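From: Mekdes Kahsay
To: skerkix-users
Date: 7 August 2021
Subject: Re: [skerkix-users] Corner detector in the new release, and flat cloth

Obsa Tamiru wrote:
> The new corner detector is on by default as of this release. On our
> bench it finds a graspable corner in 161 of the test images without
> any hand tuning, and the planner takes the top candidate and goes.
> I'd suggest everyone drops the old contour code. Zewditu has already
> removed it from the Memus branch. If you still see bad picks, please
> send the wrist view and your config, and say which garment it was.

Obsa, thanks for the write-up, but I'd like to slow this down before the contour code goes from the main branch as well. I don't doubt the 161. I doubt what it tells us. "Finds a corner" and "finds the corner you need for the next fold" are two separate claims, and the release note slides from one to the other.

You asked for a wrist view:

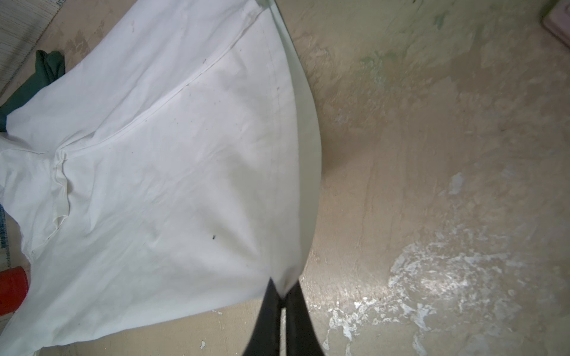

Wrist camera, fingers closed on the lower right corner of the white garment.

As a grasp I have no complaint. The tips have the cloth and there's a neat little V where it gathers. My trouble is with everything the software has to believe after that. Look at the hem to the upper right of the fingers: the front band is one long arc and the rear layer shows behind it as a crescent. Does the plan think it's holding one layer or two? I can't tell from this view, and I don't see how the detector could either. It gives me a single confidence number and no field for layers at all.

Then there's the seam. It runs diagonally right across the garment, it's long and raised, and it's thick and a bit frayed at its upper end. In my runs the detector puts its second candidate somewhere along a seam like that more often than I'm happy with. If the first candidate gets thrown out for reach, the planner takes the second and never asks whether it's on an outline. The old contour code was slow and fussy, but it would not have offered me a point in the middle of a panel.

And please don't tell me to turn up the background threshold. The table under this one is scuffed and has broken white patches on it, and white on white is exactly where a threshold stops helping. Mitiku tried it in July with 9 different values and ended up back at the default.

On to the two-arm part, which worries me more. The release note says the planner "chooses the better arm". Better by what measure? As far as I can read the source, it's distance from the gripper to the candidate and nothing else.

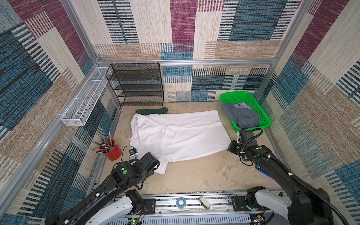
With both arms on one rail that measure is too thin. A short reach can still leave the elbow badly placed, and the cost ought to include the other arm, the cable hose, and anything standing on the floor of the cell. At the moment a basket near the right wall costs nothing until the collision check fails, and by then we've spent 6 seconds planning. Has anybody profiled this apart from us? Tsegereda says the Mirnano people just raised the timeout to 36 seconds, and I wouldn't call that a fix.

So, what I'd ask for before anything else is deleted:

Keep the contour code behind a flag for one more release.

Have the detector report "outline" or "inside" for each candidate, and let the planner refuse the second kind.

Publish the test images along with the count. If they're all flat garments on a clean dark table, say so.

I'm willing to write the flag. I'm not willing to retune the Hosseinzadeh cost weights again on the strength of one number. If someone has results on crumpled white cotton I'd be glad to see them, failures included.

Mekdes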